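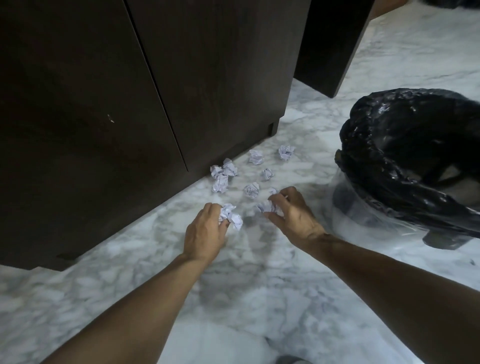 Re: [onia-users] Jardine does not let go of the second paper ball
From: Lovisa Björklund
To: onia-users

Dear Linnea, dear all,

Thank you for the detailed report. I have seen the same fault in Tollville on Friday, and I think I can say a little more about where it comes from. My answers are between your lines.

> From: Linnea Sjöberg
>
> We run the tidy-up task on the Jardine with Onia and the
> standard hands. When the left hand has closed on two paper balls
> at the same time, it goes to the bin, opens halfway, and closes
> again. One ball falls. The other one stays in the hand, but the
> log says "hand empty" and the arm goes back to the floor for the
> next one.

Yes, this is also what we have. In our run of 600 picks it came only when the hand held two. With one ball I could not provoke it, although I tried for a whole afternoon.

The cause seems to be the release check in Ditum. It looks for a drop in finger pressure, and when the first ball falls there is a drop, so it reports success and stops the opening movement. It has no idea that there was a second ball. The human demonstrations that we train from are full of this situation, because a person takes two or three crumpled papers without thinking of it. So the robot has learned to take two, but the release check was written for one.

> Is this only annoying or is it a safety matter? My colleagues
> do not agree with each other.

In my opinion it is a safety matter, and I would ask you to treat it so. With paper nothing happens. But the same release check is used in the shoe box task, and there we had a bad moment. The left hand should let go of two boxes standing side by side. It released the one, reported empty, and the arm moved away at full travel speed with the other box still between the fingers. The "hand empty" state also switches off the slow mode, and this is the part which I do not like at all. The box hit the table leg and the corner was crushed. No person was near, but people do walk and bend down in the same room while the boxes are handled. 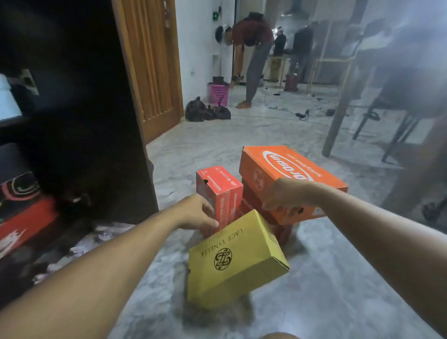

I went through the log afterwards. At sample 815 the pressure falls, at 1,093 the state changes to empty, and at 1,477 the collision stop is triggered. Between the last two the pressure never goes to zero – it stays at around a third of the grip value the whole time. So the information was there, only it was not used.

> Do you have a workaround before the November release?

We have these settings now:

release_check = level (the default is drop)
release_hold = on
slow_when_empty = on

With "level" the hand must come down to its zero value before it counts as empty. You must zero the sensors every morning, otherwise the hand will wait for ever with open fingers. The third setting makes everything slower, and the shoe boxes take almost double the time. I would still keep it on until the check is repaired.

> I can send our logs if it helps.

Please do, especially if you have one where the RIGHT hand fails. I have only left-hand cases, and I do not know if this is chance or if the two hands have different firmware. Please write also which Ditum version is on each hand, the number on the start screen is only for the left one.

Kind regards,
Lovisa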